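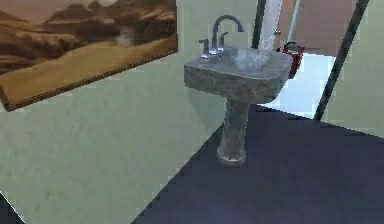 Can a machine clean a bathroom sink yet? (or anything else)

Skirna
Started in June, 6 replies

Right, quick one before work. Neighbour has spent 1,000 quid on a floor robot and says the rest of the bathroom is "only a software update away". I say rubbish. Floors are flat. A pedestal sink has a basin, taps, a foot, and that horrible bit round the back of the column where the fluff goes.

Has anyone seen a machine do a sink properly? Start to finish, taps included. Not a sped-up video please.

Ginero
No. Next question.

OK longer answer. I fit bathrooms. A gooseneck spout with a lever each side is a pain even for me, you've got to get a cloth round three separate bases and the limescale sits right in the join. You need to feel when it's shifted. Push too hard on a lever and you've turned the water on, or worse, loosened it. Can't see an arm managing that in a stranger's house.

Tak
Disagree. Wiping is one of the easier jobs. You don't need to grip anything clever, just keep a pad pressed on the surface and follow it round. Shop floors have had arms polishing and sanding curvy parts for years. We've got one at our place doing castings, it does 300 a shift and never moans.

The stone-look ones are harder I'll give you that. Mottled grey on mottled grey, camera can't tell what's vein and what's toothpaste.

Ginero
Yes and your castings turn up in the same spot every time, clamped down, with a fence round. Nobody's left a toothbrush on them.

Floseck
bit of both from me. I do practice runs in simulated rooms for a hobby project, sink, floor, picture on the wall, doorway through to next door. Simulated arm reaches the front of the basin fine. Gets the rounded end fine. Then it goes for the back of the taps and clouts the spout — every time. More than 70 goes last week. And that's with a sink that never moves and water that doesnt exist.

The flat top is basically solved imo. Behind the fixtures isn't.

Skirna
So half a sink. What about the column and the foot?

Floseck
Column OK, it's just a long wipe downwards. The foot flares out and has a ring moulded into it so the pad skips over the groove. I could slow it right down but then you're looking at ages for one sink. Faster to do it yourself with an old sock.

Tak
You're using the wrong pad. Get something softer and let it squash into the groove. Also turn the speed down near the taps and go in from above, don't sweep sideways. That's a planning problem not a robot problem.

Floseck
tried from above, the arch of the spout is in the way. will try softer pad tho, ta

Ginero
"Planning problem" — that's the whole job mate. Anyone can wipe the easy bit. My lad can wipe the easy bit.

Skirna
What about the floor robot then, does it go round the base of a pedestal or does it leave a ring? Neighbour won't let me look.

Tak
Mine goes round OK. Leaves a bit at the wall side where the gap's too narrow for it. Brush it out by hand once a month.

Ginero
So by hand.

Tak
Once a MONTH. I'll take that over every few days. You lot want it perfect or it doesn't count. My dishwasher doesn't do the big pan either and I'm not chucking it out.

Skirna
Fair point on the dishwasher. Still telling the neighbour he's wrong about the sink. Floseck let us know how the soft pad does, off to work

Floseck
will do. leaving it running tonight with the speed halved, will post the hit count for the spout tomorow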